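Folding wheelchair, blue fabric seat: how to clean and what to check?

obsa_workneh
Hello all. I received a used folding wheelchair for my aunt, she comes to stay with us in July. The model is Jalcombe, I paid 80 for it. The wheels turn well, but I want the seat to be clean and safe before she sits. I do not know how old the fabric is. Please tell me what you would do first.

tirekicker956
Forget the cleaning for now. Look at the place where the fabric is fixed to the chair. If a hole is getting longer or the cloth is tearing there, buy a new seat.

marlow_k
I don't agree that cleaning can wait. With dirt on it you will not see a small tear. Wash first with mild soap, then inspect.

obsa_workneh
Thank you both. The seat is blue and has creases, and there are two small metal grommets or rivets near one edge. The wheels have thin silver spokes and the tire is gray on one of them.
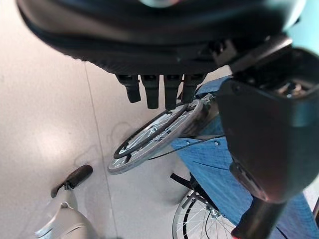 Can I put the seat fabric in the washing machine?

Wash it by hand with a soft brush and lukewarm water, and let it dry fully before anybody sits on it.

marlow_k
I would add: do not use bleach. It makes the threads weak.

tirekicker956
Creases are normal on a chair that folds. A seat that hangs low in the middle is a different matter, my old Burketti had this and it was bad for the hips. A new seat was 119 and I should have bought it sooner.

pennyfold
119 is too much! Any upholstery shop can sew one for less.

tirekicker956
Maybe, but will they use the right thread? I would not trust it with my weight.

obsa_workneh
I will wash it this evening and look at the stitches tomorrow morning. For the spokes, is a dry cloth enough?

pennyfold
Slightly damp, then dry. Please check the brakes also.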